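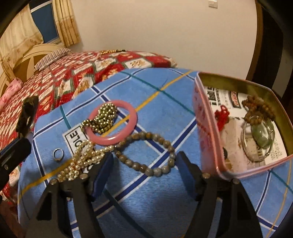
Old Beads, New Money: My Project on the Gorham Flea Market

For my economics project I wanted to know how sellers at the Gorham flea market decide what to charge for costume jewelry. I spent my June mornings there (up at 5, ugh!) and talked to 11 sellers. Most of them told me they go by gut feeling - one lady from Erdale prices by how much she'd miss the thing!

I wrote down 200 price tags and went back at noon to check them again. Necklaces dropped the most, by up to 30 percent, and bracelets hardly moved. My teacher, Calum Cruickshank, thought the weather might matter too, so I added a column for rain, but I only got two rainy mornings and couldn't say much.

Next time I'd like to try the Kerr market as well, which has 24 stalls and opens later.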